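The Vanity Corner at Altlow

Home / Rooms / Upstairs / Vanity corner

I've been promising a page for the vanity corner since we opened up the long room at Altlow, and I'm so happy to finally be putting it together! For anyone new: Altlow is our shared workroom, with desks for the people who rent by the month and a dressing corner that everybody gets to use. Wedding parties get ready in it, the theater group borrows it in the spring, and on an ordinary Monday somebody is usually in there fixing their hair before a meeting. It started with one secondhand mirror and grew from there.

Notes on the pieces are below, with where they came from and what we did to them, as so many of you asked. Prices are what we paid. If I've left something out, write to me or to Ga-eun and one of us will dig up the receipt.

Wilma Sutherland

Finding the mirror

Ga-eun Han found it at McIver, the secondhand place behind the feed store, and called me from the parking lot. I could hardly make out what she was saying, but I got "roses" and "seventy dollars" and I said yes before she finished. (It was marked at more. She's good at this.)

We had been looking at plain mirrors for weeks. I'd nearly talked myself into a big rectangle with no frame, the kind you clip to the wall, and it would have been perfectly useful and I would have forgotten it existed. Then this came along with flowers all over it, and the whole plan for the corner changed in an afternoon.

It is heavier than you'd think, nearly 11 pounds on the bathroom scale. We carried it up the stairs wrapped in two bath towels and a tablecloth, one of us at each end, stopping on the landing to argue about which way to turn.

Cleaning the carving

Anybody who owns a piece like this already knows about the dust. It gets down in the curls and stays there. We tried a damp cloth first and mostly moved the gray around. What worked was a soft makeup brush, dry, the fat kind for powder, and then cotton swabs for the deep parts between petals. Ga-eun did one side and I did the other and it took us a whole evening and most of a pot of tea.

For the glass, spray the cloth and never the mirror, or the drips run down behind the frame. My aunt taught me that and I've repeated it to everyone who has ever helped me clean.

We talked about painting the frame. I had a sample pot of sage green open and everything! But white is right for it. The shadows do all the work on carving like this, and a dark color would have swallowed the little details.

On the tabletop

I adore this view of it.
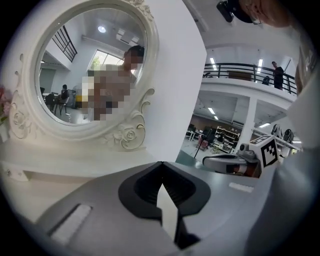
The rose mirror on the white vanity, pink flowers to the left and the green of the window in the glass.

My favorite part is the bottom of the frame, where the carving gets thickest and there's a rose right under the glass, a little over to the right. I had expected it to sit dead center. The scroll along the lower left keeps it from feeling lopsided, and once I'd noticed that I started noticing it every time I sat down. Whoever designed this had a good eye.

And look what it does with the room! You get the window and the leaves outside, the black stair railing cutting across on a slant, the round ceiling light up near the top, even a few of the desks and chairs down in the corner of the glass. We tried the mirror in a couple of other spots and all it gave us back was wall. Turned this way, it pulls the whole long room into the corner with it.

The vanity

White top, with a curve to it, and I can't tell you how much I love a curve after years of bumping my hip on square corners. It came from a family on the other side of town who were moving and wanted it gone by dinner. Three of us went to get it. One drawer sticks in damp weather. I've waxed the runners with the end of a candle, which helps until about August, and then we all just pull harder.

People ask if we fastened the mirror down. There's a strip of felt under it so it won't scratch, and that's all. If you have small children in and out, please do fasten yours. We are planning on a bracket before the dance school comes in December.

Flowers

Pink, always pink if I have any say. I've tried yellow and it looked like Easter, and I've tried all white and you lose them completely against the vanity. Pink warms the corner up and picks out the roses on the frame without matching them too hard.

Keep them to one side and keep them low. Tall stems end up in front of the glass, and then somebody with a mascara wand in one hand is trying to bend them out of the way with the other.

The stool

This is the Pekudden, for everyone who asked at the open house. Round seat, no back, and it tucks all the way under. I recovered it in leftover curtain fabric with a staple gun and it took less time than finding the staples. If you do your own, cut the circle bigger than you think you need. I didn't, the first time, and there's a pleat on the underside I'd like to keep private.

We did try a proper chair with arms. It looked grand and it bumped the vanity every single time someone sat down, so it went back to the desks, where it's much happier.

Lighting

Daylight from the window is the best thing we've got, and before noon I wouldn't turn anything else on. In the evenings the ceiling light is good for the room in general, but it comes from above and gives everyone tired eyes, so we bring out the Vikumis lamp. It's a little thing with a paper shade and it lives in the bottom drawer between uses. Set it in front of you and slightly off to one side. A warm bulb, please! We had a cool one in it for a week and I thought I was coming down with something.

The full-length mirror

Leaning on the wall by the coat rack, 60 inches tall, plain edge. Nothing to write home about in the looks department, but you can't check a hem in the rose mirror, however beautiful it is. Ga-eun added rubber feet so it doesn't creep across the floor.

Hairpins

I have to mention the hairpins. After the last wedding I emptied the dish and sorted it at the kitchen table and there were 106 in there, in four colors, plus an earring (small pearl, still here, please claim it). So now there's a row of jelly jars in the top drawer, one for each color. Use what you need. Leave some if you have extra.

Things we tried that didn't stay

A tray with a mirrored bottom. Pretty, but mirror on top of mirror made everyone a bit dizzy.

Fairy lights around the frame. They covered the roses, and the battery pack had to hang down the back and knocked on the wall.

A lace runner. Gorgeous for a day, then foundation.

A perfume bottle collection, mine, from when I was a teenager. It took up all the room where people want to put their elbows. I have it on my dresser at home and I'm enjoying it more there anyway.

If you're putting together your own

Start with the mirror and let it boss everything else around. That's the one piece of advice I'd stand behind. We spent so much time choosing stools and drawer knobs before we had the mirror, and half of those choices got thrown out the minute it came through the door.

Sit down in front of it before you decide on a height. Then have somebody shorter sit down, and somebody taller. Ga-eun is a good bit shorter than I am, and where I saw my whole face she was getting her forehead, so we swapped the stool cushion for a thicker one and met in the middle.

Look at what's behind you, too. It took me an embarrassingly long time to think of that! You can have the loveliest frame in the county and if it's reflecting the recycling, that's what you'll see every morning.

And go secondhand if you can stand the wait. McIver gets new furniture in on Thursdays and the good mirrors are usually at the back, behind the headboards, so you have to be willing to climb a little.

Using the corner

Open to everyone who rents a desk, whenever the room is open. Groups, please put your name on the sheet at the bottom of the stairs. Hair spray by the open window. Curling irons go on the silicone mat, never straight on the white top - we've had one close call and I don't think my heart could take another.

Coming next: the reading nook, as soon as the rug is back from being bound. Ga-eun wants to do the kitchen shelves first. We'll see who gets to the computer sooner.

Back to Upstairs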